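How to Get Gray Metal Marks Off Glazed Plates

Metal marks are the thin gray or black lines that show up on plates and bowls after a few months of use. They look like scratches, and most people take them for scratches and put up with them or throw the plate out. In most cases the glaze is fine. A knife or fork is softer than the glaze, so a little of the metal rubs off and stays on the surface, the same way a pencil leaves a line on paper.

The method below works on stoneware, porcelain and most everyday glazed earthenware. Allow 10 minutes for a plate with light marks and longer for one that has been in use for years.

What you need

A powdered or cream cleanser made for cookware, preferably one with oxalic acid in it
Baking soda, for the milder version
Two soft cloths or a non-scratch sponge
Rubber gloves
Dish soap and warm water

Do not use steel wool or the green side of a kitchen sponge. Steel wool will leave more metal behind than you started with, and the green pads can dull a soft glaze.

Step 1: Check that it is a metal mark

Wash the plate first and dry it. Run a fingernail across the line. If your nail slides over without catching, it is almost certainly metal sitting on the surface. If your nail drops into a groove, the glaze is cut and cleaning won't bring it back, although it will often take the dark color out of the groove and make it a lot harder to see.

Look at the plate under a light and tilt it. Marks on white plates are easy to find. On tan, beige and speckled glazes they tend to hide until the light hits them from the side, so turn the plate a full circle before you decide where to work.

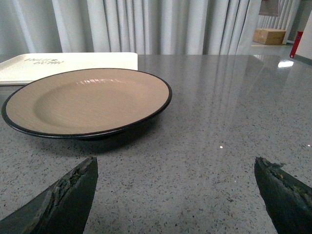 A tan plate with a black rim.

Step 2: Try baking soda

Put a heaping spoonful of baking soda in a small dish and add water a few drops at a time until it is as thick as toothpaste. Spread it over the marks with a damp cloth. Rub in small circles with light pressure for a minute or two, then rinse and look.

Baking soda will usually clear marks that are a few weeks old. If the lines are lighter but still there, do it a second time. If nothing has changed after two rounds, go on to the cleanser.

Step 3: Use the cleanser

Put your gloves on and open a window. Wet the plate, pour off the extra water and shake on a thin layer of powder, or a blob of cream the size of a quarter. Let it sit for one minute. Read the label on yours, as some brands say less.

Rub with the sponge, again in small circles. The paste will turn gray as the metal comes off. Don't lean on it. If an area is stubborn, rinse, put on fresh cleanser and go again.

My plates are an old set of eight from a shop in Skerthorpe, and the dinner plates took three rounds each. The side plates needed one.

Step 4: Rinse well

Rinse under running warm water, front and back, until the plate no longer feels gritty. Then wash it with dish soap as you normally would and dry it. Cleanser likes to stay in the ridge around the foot on the underside, so run a finger around there.

Plates to be careful with

Gold or silver trim. Keep the cleanser well away from it. Even baking soda will wear a metallic band.

Painted rims. If the color is under the glaze it will be fine. If you can feel the edge of the paint with your fingertip, it is on top of the glaze, and you should stop short of it.

Matte glazes. These pick up marks more than shiny ones do – the surface is rougher and acts like a file on the cutlery. They clean up, but test a small spot on the back and let it dry before doing the front. A shiny patch means you should stick to baking soda.

Crazed plates, the ones with a net of fine cracks in the glaze. Skip the soak time and rinse right away.

Anything old or unmarked that may have lead in the glaze. Don't scrub it at all, and don't eat off it.

Keeping the marks from coming back

You can't stop them completely, but you can slow them down. New cutlery is the worst for it, so run it through a few washes before using it on good plates. Cut meat on a board. Load the dishwasher so forks and knives can't lean against plates.

If you stack plates in a cupboard, turn one over and feel the foot. An unglazed foot is rough and will scuff the plate under it. A circle of felt or a folded paper towel between plates is enough. Cillian Mac Suibhne, who sold me the set, sanded the feet of his own plates with 200 grit wet-and-dry paper, used wet, and I have since done the same with mine.

I go over the whole set once a year, in January, and it takes most of an evening. Between times I do a single plate when it starts to bother me.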